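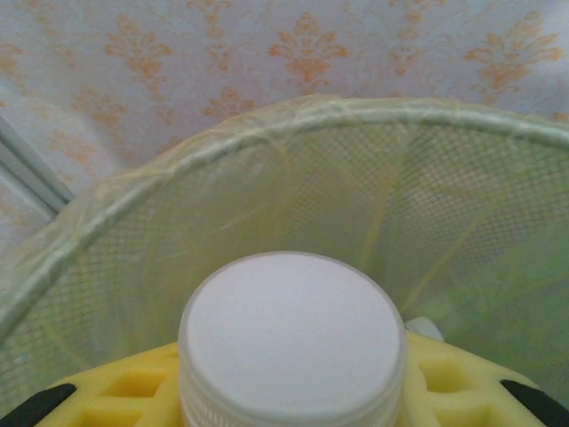
Cecilia Mahama wanted to know, before I'd even got my coat off, why we were spending a whole session on a robot tidying up when her little brother won't do it for money. Fair question, and I'd like you to keep it in your head while you read these notes, as most of what we saw at Koltwood is an answer to it, or at least the start of one.

Courses > Everyday Automation > Week 6 > Visit notes

Notes by Alvar Ekström, June

Last updated: June

So, the open day! For those of you who missed the coach (you know who you are), Koltwood opens its doors once a year and lets people like us stand far too close to the machines. The demonstrations start at 10 and we were in the second group, with Hanna Marciniak showing us round. She was very patient with us, even when three people asked her the same thing about batteries.

The bit I want you to write up is the household demonstration. The job is dull on purpose. Small items have to be picked up and taken to a basket lined with a plastic bag, and the arm has a little camera down at the wrist so it sees more or less what its own gripper sees. In the picture at the start of this handout it has hold of a round tub with a flat white top and ribbed sides, with the lined basket right beyond it. Look at the yellow pad as well, the one that looks like a waffle, with a black finger coming in at either side. I'll come back to those.

1. Grasping

You'll remember from week 4 that a grasp has to do two jobs: hold the thing still, and not squash it. Your hand does both without asking you. A gripper has to be told how hard to close, or has to be soft enough in the right places that it doesn't matter so much. Hanna let us press a spare pad with our thumbs, and it gives a bit, then pushes back. Jianguo asked whether the gaps in it were there to save material, and she said the gaps are what let it bend - fill them in and you've got a brick. Put that in your notes, it's a nice clear case of shape doing the work.

Round things are awkward, by the way. Try picking up a jam jar between two rulers and you'll see why. You only get a thin line of contact on each side, and the jar would much rather spin than come with you.

2. Seeing

A camera on the wrist is brilliant up close and hopeless for the bigger view. Once the gripper has something in it, that something takes up a good part of what the camera can see. Now think about what's left. In our case it's a mesh basket with a see-through bag over it, and see-through plastic is a real nuisance for vision. It creases, it shines, and the pattern of the mesh comes straight through it. Where does the bag stop and the basket begin? You can tell at a glance. Write down how you think you can tell, and you'll find it's harder than it sounds.

Liya Degefa made a good point on the coach home about the wallpaper. We all think of a lab as plain white walls, and here's a big repeating pattern in orange or tan right behind the job. Her view was that people's homes are full of that sort of thing, so a robot that only copes with blank walls isn't much use to anybody. I agree with her, and I'd like to see it argued properly in at least one of your write-ups.

3. Letting go

Everyone watches the pick-up and forgets the release. To drop something into a basket you need to be over the opening and clear of the rim, and you need to open the fingers without dragging the bag along with them. Hanna told us their practice log for this one task stood at 1,336 tries on the morning we came, and that the release got its own page of notes. I asked for a copy of that page. She laughed, so I don't think we're getting it.

What to hand in

One write-up each, 2 pages at most, sketches welcome and handwriting fine if I can read it. Cover these:

- Describe the gripper in your own words and say what you think each part is for.
- Pick one object from your own kitchen and explain what would make it easy or hard to hold with that gripper.
- Say what you'd change about the basket if you were allowed to change anything. A stiffer bag? A wider opening? No bag at all?
- Have a go at Cecilia's question.

It's marked out of 60, with 40 of those for the first two parts, so don't spend all your energy on redesigning the basket (tempting, I know).

If you want some background, the Brerkholm reader has a decent chapter on grippers, and there are two copies on the shelf by my door. Please bring them back this time. Next session we're on conveyor belts, and I'll need someone to help me carry the demo kit up from the ground floor.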